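Open day talk, collection room session – speaker notes
Muthu Acharya, Plelley
July 2022

Slide 1. Opening

Say who I am and which group I belong to. The talk covers what visitors get at the open day when they reach the collection room, and what I would change before the next one. Skip the history of the Hetirport project. It is in the handout.

Point out early that most guests expect to see an arm moving. The main part of our stop is a person at a table with a gripper in each hand. Give them the short version: the operator does the task by hand, the grippers record it, and the recordings are used later to train a policy for the arm. Leave the word "policy" out if there are school groups.

Slide 2. The table 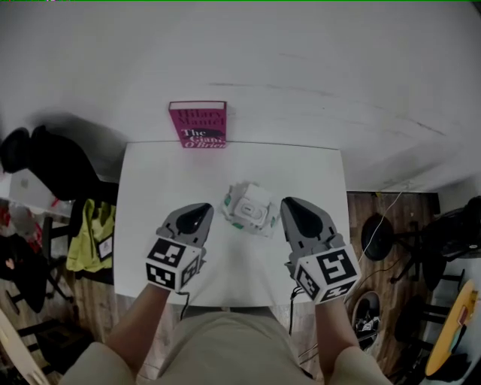

The demonstration runs for 30 minutes including questions. The operator works standing, close to the near edge, and keeps both grippers over the table as much as possible. Elbows stay loose. The cables need enough slack to reach the far side of the table and no more than that.

Explain the printed markers at this point. Each gripper carries a small block with black-and-white square patterns. The patterns let the software work out where the tool is and which way it is turned. A marker that is covered by a sleeve or turned away gives no position, so the operator learns to keep the faces clear. Mention that a book standing against the wall is an ordinary thing to have in the recordings. We do not clear the surroundings to plain white, as the arm will have to cope with clutter later on.

Ask the room: how many attempts do you think we keep? Wait for a few guesses. The set as of March held 3,693 attempts, recorded by six operators. Someone will ask how many were thrown out. We did not log that properly in the first weeks, and I should say so.

Slide 3. What the tool records

Two views matter here, one from the head and one from each gripper. The head view gives the layout of the table. The gripper view is wide and strongly bent at the edges, and the fingers stay in the same place in it the whole time.
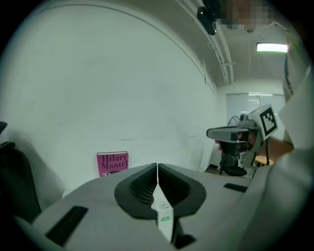 The bend is corrected in software for some uses and left alone for others. The Skelberg group prefers to train on the uncorrected view. Živković has a comparison of the two in the appendix – do not get drawn into it from the stage, it takes too long.

Faces are blurred before anything leaves the building. Say this clearly, as it is the question parents ask first.

Slide 4. Letting visitors try

Guests can have a go in groups of up to five. Hand over one gripper first, then the second. Most people squeeze too hard and move too fast. Ask them to pick something up, hold it still, then put it down in the same spot. Two-handed work comes last.

Watch the cables at the changeover. Keep the waiting group well back from the table so the operator has room to turn.

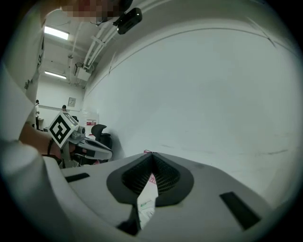

Second gripper seen from the first, with its marker block facing the camera.

Slide 5. Changes for next time

Put the handout at the door, before the talk. Use a lower table for younger visitors. Have one person to speak and another to operate, as doing both slowed the session down. Book the room for longer than the tour sheet says.

Questions, then send the group on to the workshop by the rear stairs.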